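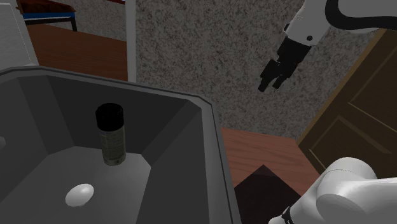
stekgate_sid
Month six of trying to get a kitchen sink out of Wakico. The order number is 1133 characters of my life I won't get back. What I want is simple: deep, dark gray, corners cut at an angle so I can get a sponge into them, and enough depth to stand a bottle upright by the back wall. They keep offering me white. Has anyone had luck with them?

Idahosa
Angled corners are a fad. Mine collect crumbs in twice as many places. Get a round one.

stekgate_sid
A round one. For my square pans.

tiserfan
Dark gray shows every speck of limescale. I paid 170 for a Tiser and I now own a very nice map of our local water. Vinegar helps – for an afternoon.

Idahosa
So dry it after you use it?

tiserfan
I have children.

Berwyn Foulkes
Dark is fine if you wipe it down at night. Ours has been in since January and I'd buy it again. Wakico charged me 100 for delivery and left it in the neighbor's hedge, so set your hopes to match.

stekgate_sid
Which hedge? Asking in case mine is in it.

Berwyn Foulkes
Privet, left side. I'll go look.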